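Is a second arm worth the money for a small sorting bench?
Posted in Workshop Gear & Automation

Leltell

We run a small art supply refill business and I've been told we should automate the sorting of loose markers and sticks back into sets. Planargate has quoted us for a two-arm bench and I'm not convinced. Pictures are of the sort of job I mean.

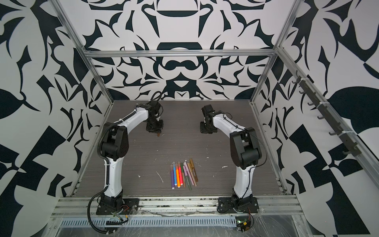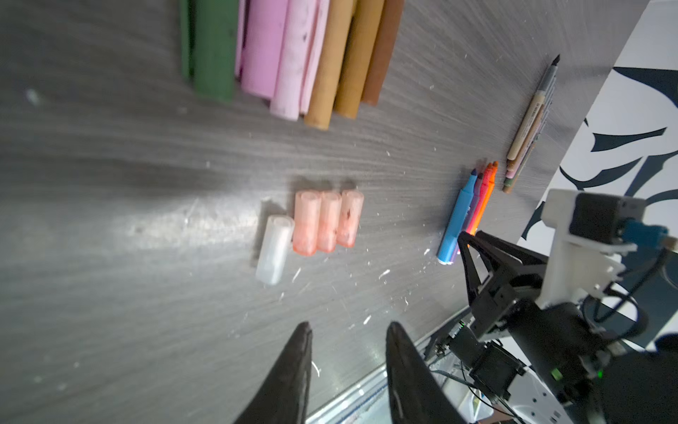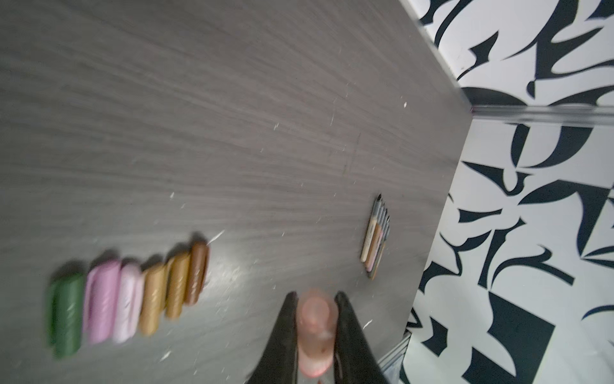
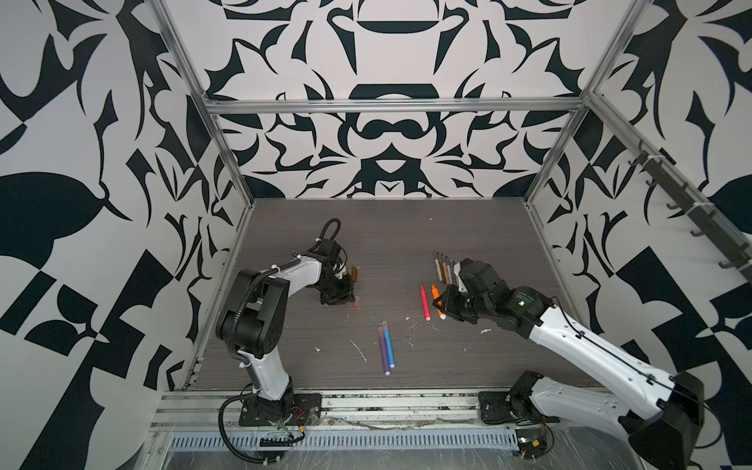

The quote is $3000 over what we'd set aside, and that's before freight. The salesperson keeps saying it will pay for itself by October. I've asked how many pieces an hour it does and got a brochure back. Has anyone bought one of these for small, fiddly stuff, and what did the budget look like once everything was added up?

Stoyanova

I'd want a lot more than a brochure. We priced something similar last year and the arms were the cheap bit. On top of that we had the frame, a decent bench, the grippers, spare gripper fingers, an electrician, and somebody's wages while they learned to run it. Budget for 2 sets of fingers at the very least.

Ask them to run 100 of your own pieces, in your own mix, while you stand there with a watch. Fat sticks and skinny pens together, and no tidying up between goes. If they'll only demo with their own samples, I'd keep my chequebook shut. Get the grip failures written down too, and who picks up what gets dropped.

Also ask what one arm would cost. Depending on your layout the second one may just be waiting its turn half the day. They didn't like that question when I asked it.

Vostton

just hire a casual for the busy months, way cheaper

Planargate Owner 4

I have their older bench. It's okay. Freight and setup added some 4 weeks to the date they promised, and the service plan wasn't in the quote at all, so check yours for that. Mine does one size of item all day and I've never tried it with mixed colours, so I can't tell you if it would cope with your work. I wouldn't plan on October. See if they'll lease it to you first, and read the part about who pays the return freight.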